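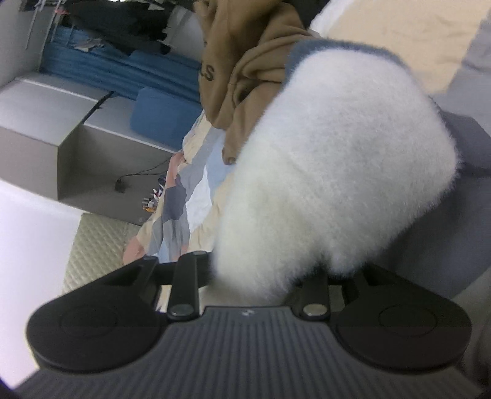 Slide 2: Where the wool goes

Good evening. Thanks to Hélder Marinho for the invitation and for finding us a room with a working projector.

My subject is what happened to small wool mills in our valley, and mostly to the one at Hirkholm. Ask people to raise a hand if they had family there. Wait for it.

The mill opened with 37 workers. At its peak it had 772 on the payroll. Read both numbers slowly, they are not on the slide.

Slide 3: The river

Washing raw fleece takes soft water and a lot of it. The Hirkholm site had both. Point to the bend on the map, then to the old dye house just below it. Downstream farms complained every March when the vats were emptied. Skip the letters if we started late.

Slide 4: Pay

Carders were paid by weight, spinners by the hour. This caused trouble for 40 years. Nives Pace has read all the wage books and can take questions on them afterward – I can't do the arithmetic on my feet.

Mention the bonus at shearing time. Don't mention the strike yet.

Slide 5: The strike

It began over a broken window in the carding shed. Management wouldn't fix it before winter. Play Osaze Amadi's recording of his grandmother, from "we wore our coats inside." Stop it before the song.

Slide 6: Closing

Synthetic yarn took the blanket trade first, then the sock trade. The last order was 1,456 blankets for the Wernomier hotels. The looms were sold for parts. The building is now storage and one bakery.

If there's time: the two looms that were kept. If not, go straight to thanks.

Next talk is 26th April, same room. Hiu-tung Peng on natural dyes.

Search this site
Enter keywords
Go

3 comments

Olanrewaju Haruna
My aunt was a carder there. She said the window story is true but it was two windows.

dotty_k
Is the recording going to be online? Couldn't hear it from the back.

Nives Pace
The wage books can be seen at the library, ask at the desk.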